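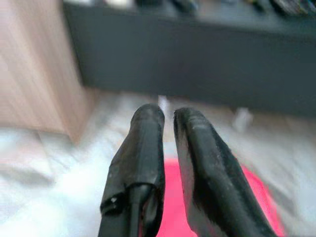
**Play area inspection – soft surfaces and loose items**
Site: Prarammont, ground floor
Date: April 26, 2018
Previous inspection: January

Mark each line OK, ACTION or N/A. Comments go under the line they refer to.

**1. Floor and coverings**

- [x] Covering lies flat, no raised edges – OK
- [x] No damp under the covering – OK
- [ ] Seams closed – ACTION
 Seam nearest the door is open for 40 mm. Re-tape before the next session. Same seam was listed in January.
- [x] Pale covers washed to the label instructions – OK
 Slight graying after washing. Cosmetic only.

**2. Loose items**

- [x] Plastic items free of cracks and sharp mold lines – OK
- [x] Colored items wiped with a white cloth, no color transfer – OK
 Reds checked twice. One Drumus item left a faint mark in January; repeat test clean.
- [ ] Small parts kept out of the under-threes bin – ACTION
 Two loose caps found. Moved to the upper shelf. Bin label to be replaced.
- [x] Stuffed items, seams pulled by hand – OK

**3. Storage**

- [x] Shelf units fixed to wall – OK
- [x] Bins no heavier than 20 lb when full – OK
 Heaviest bin not weighed in January. Weighed this time, within limit.
- [ ] Lids fit and open without force – ACTION
 Imoda lid, lower row, sticks on the left side. Remove the lid until a spare arrives.

**4. Access and cleaning**

- [x] Clear path to exit, 50 in. minimum – OK
- [x] Cleaning products locked away – OK
- [ ] Cleaning log complete – ACTION
 Last two entries unsigned.

**Open actions**

Seam tape and spare lid are on Balogun order 33. Small parts label can be printed on site. Items 1 and 2 to be closed before the area is used again – items 3 and 4 by the next inspection.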